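Varus keeper: The save was luck, the work wasn't

The Varus goalkeeper took up handball at 14, two years after quitting swimming. This season she has kept her team in the hunt for promotion.

"My first club, Trirken, had no keeper, so I went in goal," she said. "We lost by six and I wanted to come back."

She trains five mornings a week before work. Fesar visit in August.

"They shoot low. I need faster feet."

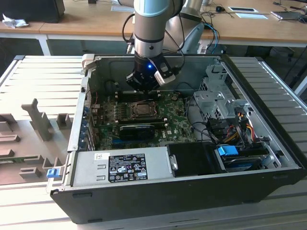

An open desktop tower on a worktable.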